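工坊近况:给“奥农”的手换一层新衣裳

各位老朋友,十二月的这一期照例先从工作台说起。上回有读者来信问,Ornon(我们平时都叫它“奥农”)那只灵巧手天天抓东西,到底要怎么伺候?这个问题问得真好,我早就想写一写了,只是一动笔就容易啰嗦,请大家多担待。

先说外面那层。奥农的手外面有一层深灰色的覆层,摸上去像胶皮,褶子都集中在靠手腕的一侧。时间久了,褶子里会积灰,还会沾上纸屑和卡片边上磨下来的细粉。Wiremu Dunstan 的办法是用微潮的软布顺着褶子擦,擦完晾上大约33分钟再通电。他做这件事特别有耐心,常常一边擦一边哼歌,我们也就不好意思催他了。

手背上另外包一张透明薄膜,这是 Anahera Donnelly 从 Gudeta 工位学来的做法。薄膜起了毛边就换,换的时候千万别拉得太紧,不然指根一弯,膜就跟着往上顶,手指回位会慢半拍。她第一次包的时候绷得像鼓面一样,后来拆了重来,现在已经是全工坊包得最服帖的人了!

再说里面。手指的金属节之间走着细细的拉索,我们每运行212个抓取循环就停下来看一遍:索有没有起毛,关节处的小圆盖有没有松。螺丝只拧到刚好吃上力,拧过头反而会让手指发涩。拇指要单独对零位,因为捏薄东西全靠它和另外几根手指对得准。参数改过之后,请务必记在 Niltisell 的维护本上,写清楚是谁改的、改了哪一项。上个月就有一回忘了记,害得大家翻了一下午的旧文件,茶都凉了两壶。

保养完以后的验收,我们选了一个很日常的动作:捏着一张卡片,靠到收款终端上。卡片薄,表面又滑,力气小了会溜,力气大了会弯,用来检查拇指的零位再合适不过。动作连做5次,每次都要看卡片有没有歪、指尖有没有蹭到终端的外壳。
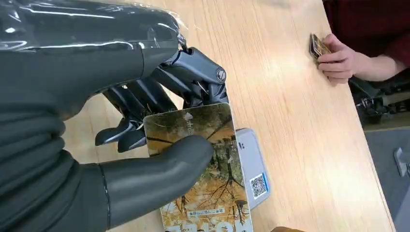
保养后的验收动作:拇指与手指捏住卡片,贴向收款终端。

要是卡片总往一边斜,先别急着动程序,回头看看薄膜的边是不是卷进了指缝里,再去查拇指。Flirno 那边的朋友也在用类似的手,他们习惯先查拉索,顺序和我们正好相反,两种办法都可以试试。

下一期想写写手腕接线的整理,Anahera 已经答应把她那套扎线的办法画成草图。备用薄膜放在工具柜第二层左手边,用到最后一卷的朋友,麻烦在柜门的纸条上画个圈。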